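Skisumo Handling Laboratory
November 2022

1/ Over the coming posts the laboratory will report on its comparison of two hand-worn capture units for cloth handling: the Erkum, our current unit, and the Dönmez, on loan to us since April. Both are intended to supply training data for the same two-arm cell.

2/ The comparison was led by Karine Campbell, who also wrote the test protocol. The protocol is available on request and will be posted with the data.

3/ Scope. We looked at three matters only: how well the position of each hand is tracked, how much of the cloth the hand camera keeps in view, and how long an operator can work before asking to stop. Price and software licensing were left out.

4/ Task. The operator sits at a table with a single cloth, starting from a crumpled state. The cloth is to be flattened, folded in half twice, and moved to a marked corner. Both hands are used throughout. Each attempt ends when the operator says "done" or when three minutes have passed.

5/ Tracking on both hands relies on printed square markers fixed in a cube above the knuckles. A fixed camera watches the table from above the operator's shoulder. A cube was chosen over a flat plate so that at least one face remains readable when the wrist turns.
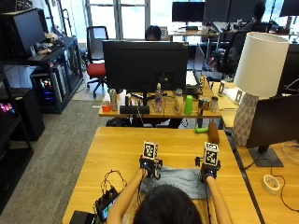

6/ Each unit was used for 70 sessions, in alternating order, with the same operators on both. Sessions were held during normal working hours with daylight from the windows. We did not lower the blinds. The cell will not be run in a dark room, and we saw little value in testing for one.

7/ In total the sessions gave 2,067 attempts that passed our checks. Attempts were rejected when a marker cube was lost for longer than one second or when the two video streams could not be lined up afterward.

8/ Tracking results. The Erkum kept both cubes readable for 91 percent of working time. The Dönmez was lower, and most of its losses came during the second fold, when the hands cross and one cube passes behind the other. The taller post on the Erkum appears to account for the difference. We intend to test this by fitting the taller post to the Dönmez.

9/ Hand camera. Both units accept the same wide fisheye lens, and we used it on both. A narrower lens was tried in the first week and withdrawn. It gave a sharper view of the fabric but lost the far corner whenever the hand came close to the table, and the corner is what the fold depends on.

10/ The wide lens has its costs. Straight lines bend, objects near the rim become very small, and a good part of the picture is spent on the room and the operator. Calibration takes longer and has to be repeated if the lens is bumped. For cloth, we consider the exchange acceptable.
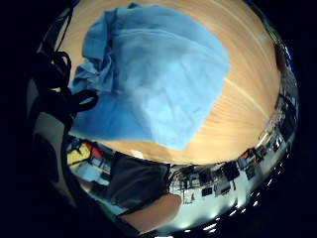

11/ Fabric color was given more attention than we had planned. A pale blue cloth on light wood separates well in the hand view. A cream cloth on the same table did not, and the edge finder failed on it repeatedly with both units. Groups planning similar work should settle on cloth and table together.

12/ Comfort. Operators wore each unit for up to 40 minutes at a time. The Dönmez is lighter and was preferred by every operator for longer sessions. The strap on the Erkum was reported as tight across the back of the hand. A wider strap has been ordered.

13/ Cabling. Neither unit is wireless in our setup. The cables drag on the cloth if they are left to lie on the table, and a moving cable can shift a fold that the operator believes is finished. We now ask for cables to be led away to the side before an attempt begins. An overhead boom is under consideration for the spring.

14/ Controller. Data from both units passed through the Marnomeck board, firmware unchanged for the whole comparison. The board drifted by up to two frames over a long session, and we now restart it every half hour. The maker has been informed and has asked for our logs, which have been sent.

15/ Transfer to the robot. A first policy has been trained on the Erkum attempts alone. It flattens the cloth reliably and completes the first fold in most trials. The second fold remains poor. No policy has yet been trained on the Dönmez attempts, and we ask readers not to draw conclusions about the two units from robot performance at this stage.

16/ Decision. The laboratory will keep the Erkum as its standard unit for two-handed cloth work and will use the Dönmez for single-hand tasks, where crossing does not occur and the lower weight is welcome. The loan has been extended by 365 days for this purpose.

17/ The accepted attempts will be released together with the calibration files and the list of rejected attempts, so that others may apply a different threshold. Faces of staff will be blurred before release.

18/ Questions about the protocol should be addressed to Karine Campbell through the laboratory's contact page. Requests to borrow a unit cannot be met while the single-hand sessions are under way.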